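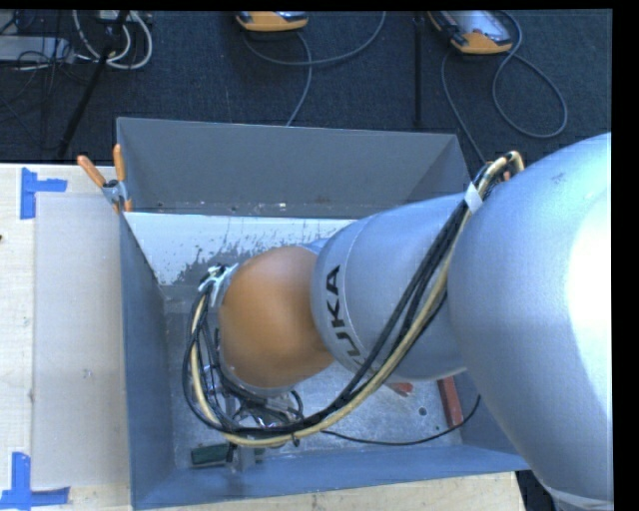 I have been baking the same rye and barley loaf since September, and the recipe is now stable enough to write down. The version I posted before had too much water in it for most home ovens, and the timings assumed a kitchen warmer than mine. Please use this one.

The loaf is baked in a tin. I have tried it free-standing and it spreads. Barley flour has very little gluten and rye has gluten of a kind that does not hold a shape, so the strong white flour is doing all the structural work and there is a limit to what it can carry. At 400 g of white flour the crumb is even and slices cleanly on the second day. Below that it starts to crumble at the corners.

## Quantities

For one large tin:

- 400 g strong white bread flour
- 60 g wholemeal rye flour
- 40 g barley flour
- 330 g water
- 7 g fine salt
- 4 g dried instant yeast
- 15 g black treacle

These come to 856 g of dough. What goes into the tin is always less than that, and in the last batch it was 841 g, the rest being on my hands, the bowl and the scraper. If you lose much more than this the dough is too wet or the scraper is the wrong shape. Mine is a Joly, the curved plastic one, and it follows the inside of a mixing bowl better than the straight steel type. I keep a steel one for the worktop.

The white flour is from the Pridthorpe mill shop. It absorbs slightly more water than the supermarket flour I used to buy. With the supermarket flour I would start at 315 g of water and add the rest only if the dough is stiff after the first rest. The barley flour is Clurness, which is coarser than other brands and leaves small hard specks in the crumb if it is not soaked. I now soak it.

## Method

Put the barley flour in the mixing bowl with all of the water and the treacle. Stir until there are no lumps and leave it for an hour. It will thicken to something like single cream. Skipping this step does no harm to the rise, but the texture is noticeably worse.

Add the white flour, the rye and the yeast. Mix with a spoon until no dry flour is left, then cover the bowl and leave it for 20 minutes. Sprinkle the salt over and work it in by squeezing the dough through your fingers. It feels gritty to begin with and then it doesn't.

I no longer knead this dough. I fold it in the bowl three times at half-hour intervals, taking a handful from the edge, stretching it and pressing it into the middle, then turning the bowl and repeating until I am back where I started. Wet hands help. After the third fold, cover it and leave it until it has increased by half. In my kitchen, at 19°C, that takes a further 2 hours. Doubling is too much for this mixture: the rye goes slack and the loaf sinks in the oven.

Tip the dough on to a lightly floured surface, flatten it to a rectangle as wide as the tin is long, and roll it up firmly. Pinch the seam. It goes into the greased tin seam side down. The tin should be a little over half full.

The second rise is finished when the top of the dough is a finger's width below the rim. I allow an hour and start checking after 45 minutes. Press the surface lightly with a wet finger. If the dent fills slowly, bake. If it springs back at once, wait another ten minutes.

## Baking

Heat the oven to 230°C (210°C fan) with a baking sheet on the middle shelf. Slash the loaf once along its length, set the tin on the hot sheet and bake for 15 minutes. Turn the oven down to 190°C (170°C fan) and bake for another 30 minutes. The inside should read 96°C on a probe thermometer. Take it out of the tin and return it to the shelf for 5 minutes if you want the sides crisp.

Let it cool completely before cutting. The crumb is gummy while warm and the knife drags.

## The tin

A couple of readers asked which tin I use after the last post. It is the Nendodow long one, uncoated, and I bought it because the ends are folded instead of welded. It has darkened with use and no longer sticks. For the first few bakes I lined it with paper. It must be dried in the cooling oven after washing or it rusts at the folds, and mine has a little rust at one corner to prove it.

A standard 2 lb tin will also do, but the dough comes higher and will rise above the rim during baking. Leave space above it and allow an extra 5 minutes at the lower temperature.

## Things I have changed and changed back

Honey in place of the treacle: too sweet, and the crust coloured too early. Milk for half of the water: softer crumb, but it went stale a day sooner than I expected. An overnight rise in the fridge: a better flavour, with more sourness from the rye, but the top split along one side each time whatever I did with the slash. I may return to that one with less yeast.

Seeds are fine. Up to 50 g of sunflower or pumpkin, added with the salt, needs no other adjustment. Linseed takes up water, so add 20 g of water for every 30 g of seed.

The loaf keeps for four days in a bread bin, cut side down on the board, and toasts well after that. It freezes in slices. I put paper between them, otherwise they come out as a block.

Next I want to try the same quantities with the barley toasted in a dry pan before soaking. The Clurness packet suggests it for porridge.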